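Anyone else see the Ursina Sutter show at Zaugg?

mossandgrit
Went up to Zaugg in February to see the Ursina Sutter drawings and I've been chewing on it ever since, so I'm dumping it here. It's 110 small charcoal drawings of the same stairwell, the one in the building where she grew up, all hung in one long line at what I'd call chin height. I'm tall, so I spent the whole visit stooping. The wall text says the show is about insomnia and listening for her father to come home. I loved it for the first room and then I got kind of annoyed? By the second room I felt like I was being told to be sad. Curious what other people thought.

pell_mell
I went! I went twice, even. The stooping is the best part, you're at kid height the whole way along. By the time I got to the drawings where the landing light is off I had a real lump in my throat, and I'm not somebody who cries at charcoal.

tinroof44
Kid height is generous. It's hung low because the ceiling slopes in that back room. They hung the ceramics low last year too.

pell_mell
OK but the front room doesn't slope and it was low in there too.

tinroof44
Fair, I forgot about the front room.

Dorrie K
I'm with mossandgrit on this one. The drawings are gorgeous, the smudgy ones especially, where she's dragged her sleeve through the banister. But the wall text does so much work that I stopped looking. I read "absence" four or five times before I'd got past the coat hooks. Let me find it myself, please! I did the second half without reading a single label and had a much better time.

mossandgrit
Yes, the labels, that's what bugged me. Did you get the booklet? It has an essay by Engelbert Sutter, who's her uncle, and it's really plain and funny. Mostly he talks about who had which apartment and how the third step creaked. I got more out of that than out of all the wall text put together.

Dorrie K
Didn't get it, they'd run out. They printed 250 and I guess everybody grabbed one on opening night.

halfpint_press
I can scan mine if the mods are OK with that. It's only a folded thing, 3 sheets. The paper is Grindora, the toothy off-white stuff, so the scan will look a bit speckled, fair warning.

On the drawings, I'm going to be the grump here. I make prints and I'm suspicious of anything that depends on there being a ton of it. Take any one of those home and it's a decent stairwell. I don't think the repetition means insomnia until somebody tells you it does.

pell_mell
Hard disagree!! The repetition is the insomnia. You lie there and go over the same thing again and again and it's never quite the same thing. I have had that exact night. I didn't need a label for it, I knew by the second or third drawing.

halfpint_press
Maybe it lands differently if you've had it. I sleep like a brick.

tinroof44
Did anyone sit through the sound piece? Two speakers on the floor in the corridor, door noises. I gave it almost ten minutes and got one door.

mossandgrit
I got a door and somebody coughing, and the cough may have been a visitor.

odd_lot
Coming at this from the other side, I make still lifes on the computer and post them over in the Zatent thread. I've been trying to do what she does, one subject over and over until it goes strange on me. Reading this made me go back to mine.
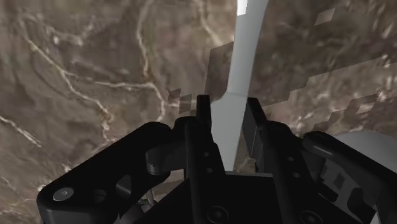 Gray thing, brown stone. Still not sure about the highlight.

halfpint_press
The highlight is pretty steppy, yeah. I'd soften it. I like the blue in the shadow side though.

Dorrie K
I like the lean! How many of these are you planning on?

odd_lot
No idea. Fewer than Ursina Sutter. I get bored, which might be my answer to whether I could pull off what she does.

pell_mell
Getting bored and carrying on anyway is how you'd find out.

mossandgrit
I looked the show up on Zindex and it's still on, so I'm going to go back and do it Dorrie's way, no labels, right to left. Will report. And halfpint, yes please to the scan.

tinroof44
Go late, after 4. The back room gets the sun before that and you can't see a thing for the glare on the glass.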